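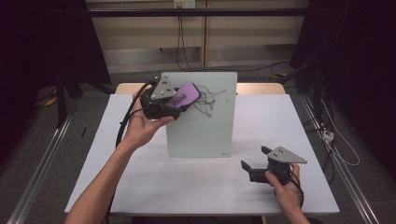
A squiggle on the glass, eraser standing by.

Opinion | Home & Habits
Sun 1 January
By Malsha Mollah
2 min read

I'm done with to-do apps. Mine held 1,278 tasks – most of them older than my couch! So this year I'm writing chores on a board and wiping it every night, finished or not.

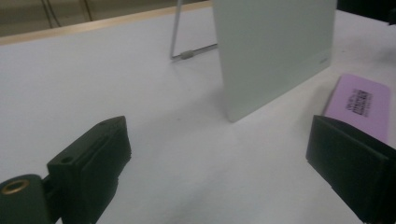
Let it go

My friend Sajib thinks that's reckless. Maybe (he still has his list from June), but if a chore matters, I'll remember it over breakfast.

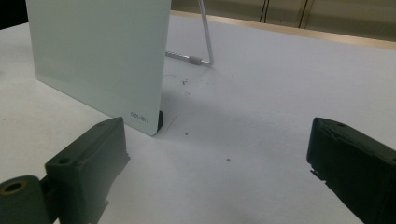
A pale board by deli, standing upright on a white table.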